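My suitcase lives under the bed, and for years I dragged it out the night before a trip, found it smelled like an old basement and had a bad evening. So these are my at-home tricks for getting ready to travel, collected over a lot of trips and a lot of bad evenings. Most of them use stuff you already have in the kitchen or the laundry room, and I've put them in the order I do them.

## A few days before

Open the suitcase and let it air out! I stand mine by a window with every zipper open, pockets too, and if it still smells stale I shake baking soda over the lining, leave it overnight and vacuum it up with the brush attachment. A dryer sheet tucked in the lid pocket is fine too, but my sister-in-law Edit Hajdu gets a headache from them and swears by a bar of soap still in its wrapper. I've switched to the soap, mostly because I can wash with it when I get there.

While the case is open, run a wax candle stub along any zipper that sticks. Go up one side and down the other, then work the pull back and forth until it glides. Wipe off the crumbs or you'll find them on your black pants later (I did, at a wedding in Kondotcombe, and they do not brush off).

Wheels get forgotten. Hair wraps itself around the axles, and then one wheel drags and the whole bag pulls left. I turn the case upside down on an old towel and snip the hair out with nail scissors, and then a tiny bit of silicone spray on each wheel. Don't use cooking oil. I tried it once and it picked up every bit of grit between the parking lot and the check-in desk. 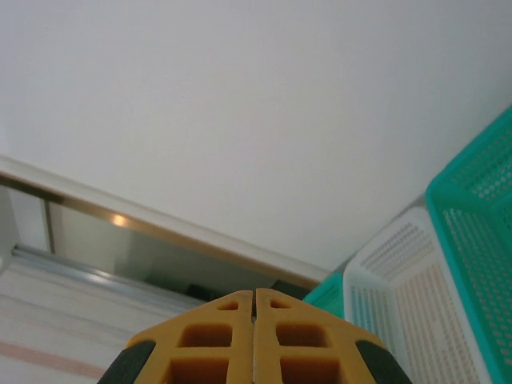 **Should the hard-shell case be washed on the inside, too?**

Wipe the lining with a damp cloth and a drop of dish soap, then leave the case open until it's fully dry before you pack or store it.

## Packing day

I'm a roller, not a folder, except for shirts with collars. Those I button up, lay face down on a sheet of tissue paper and fold around it, and they come out looking almost decent. Heavy things go down by the wheels. It sounds fussy, but a bag with the shoes on top will tip over every single time you let go of it.

Shoes go in shower caps, soles inside the cap. Stuff the shoes themselves with socks, or with anything breakable you've already wrapped in a sock. I brought two little glass jam jars home from Palamarchuk that way and they made it without a scratch.

For liquids, unscrew the cap, put a square of plastic wrap over the opening and screw the cap back down over it. Squeeze a little air out of soft bottles first, especially if you're flying. Then a zip bag. Then, if it's the good conditioner, another zip bag.

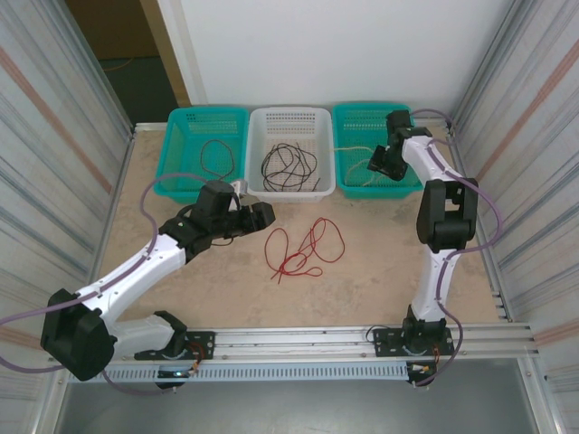
Necklaces are the other headache. Thread the chain through a drinking straw and fasten the clasp outside, and it can't knot itself up. Earrings go through the holes of a big button. My rings travel in a seven-day pill box, and I leave one compartment for the safety pins and a spare shirt button.

Oh, and leave a flat tote bag at the very bottom. You'll want it for dirty laundry or beach towels or the ceramic donkey you were never going to buy.

## The car version

We drive more than we fly. Our longest regular haul is 700 miles, up to see Kulap Petchrat, who taught me most of what I know about packing a cooler. Her rules: chill the cooler the night before with a bag of ice you don't mind dumping, freeze the water bottles, and pack the last meal first. Sandwiches ride on top in a baking pan so they don't get soggy. Frozen grapes are better than candy for a cranky back seat, at least once the kids are big enough to chew them safely!

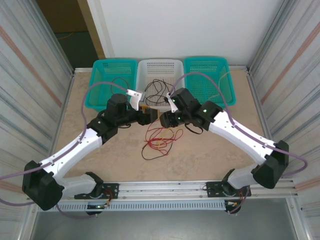 I also keep a plastic cereal container with a lid in the car and line it with a grocery bag. Best trash can I've ever had, and it doesn't spill on the curves. A muffin tin in the back seat holds crayons and snacks, and a damp washcloth in a zip bag does the job of a whole pack of wipes.

## Leaving the house

The morning we go, I run the disposal with half a lemon, take out the kitchen trash even if it's nearly empty, and prop the dishwasher open a crack. Anything in the fridge that won't last goes next door to Ha-rang Sun, who makes soup out of it.

For the freezer, set a coin on top of a cup of solid ice. If the coin has sunk by the time you're home, the power was out long enough for things to thaw, and you should throw the food out. Plants get a good soak and move back from the sunny window. If you're going in February like we often do, leave the heat on low and shut the water off at the main.
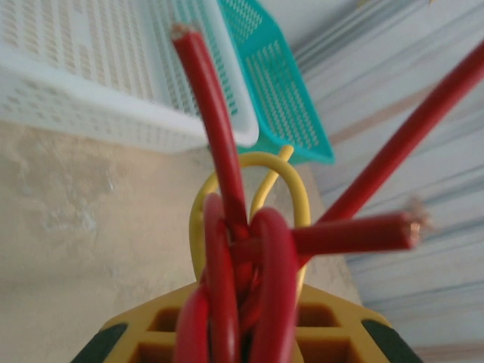 ## Coming home

Unpack in the laundry room if you have one. I shake everything out right there and sort it straight into loads. Sandy swimsuits should dry completely first, then you can stretch the fabric and brush the sand off with your hand. Sunscreen stains want dish soap and warm water before they go in the wash, and skip the bleach on those, it can turn them orange.

Sheets before we leave, too, I forgot to say. Clean sheets on the bed before you go. Do that one even if you skip the rest, and put the empty suitcase away with its zippers open a little.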